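Tissue box (household)

A tissue box is a container that holds paper tissues and lets you pull them out one at a time. I've been editing the household pages on this site for years and I'm fonder of this one than I probably should be, so forgive me if I go on a bit.

Boxes and covers

Most tissues are sold in a cardboard box with an opening in the top, often with a thin film across it that you tear or push through. When it's empty you flatten it and that's the end of it. A cover is a different animal – it stays on the shelf for years and you either drop a whole cardboard box inside it or lift the lid and put in a loose stack.

Covers come in two main shapes, the long flat kind and the upright cube. The cube takes up less room beside a bed, but the tissues have to be folded over to fit, and I find they come out creased and a bit cross. Makers such as Gristley and Beddoe have sold both, and Beddoe's long one is the one my mother had in the hall (pink, with a lid that never quite went on).

Lids and openings

The opening can be a slot, an oval or a plain round hole. Slots hold the next tissue up nicely but tear the thin ones. Round holes are kinder, though if yours is too wide the tissue flops back in and you're left fishing about for it with two fingers. The same sort of lid turns up on all kinds of small household boxes, too.
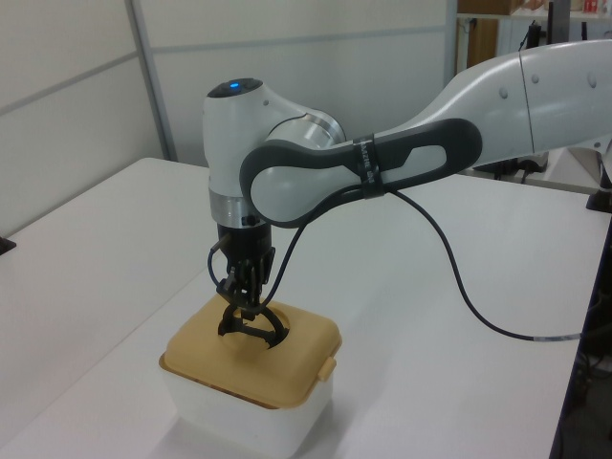
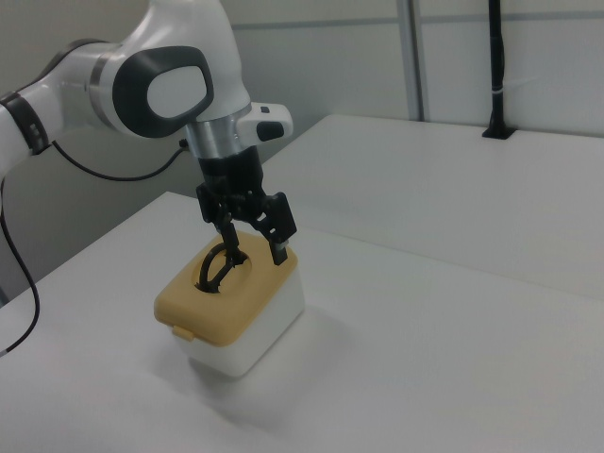
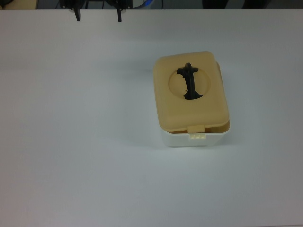

Small plastic boxes with lids, on a white tabletop.

How the tissues are folded matters as much as the hole. In an interleaved stack each sheet is tucked into the one below, so pulling one brings up the edge of the next. If you load a loose stack upside down it usually still works, but do tease the first sheet through before you close the lid or you'll be opening it all over again!

Collecting

Yes, people collect them. Cledwyn Parri wrote a lovely little booklet on the subject, now hard to find, in which he sorts covers into 13 types by lid and opening. I've only ever owned three of them. Vonier covers are the ones to look out for, especially with the original lid, and December is a good time to hunt as people clear out cupboards before visitors come. Altum made a wall-mounted one that I still haven't seen in person.

See also: Napkin holder, Handkerchief, Toilet roll cover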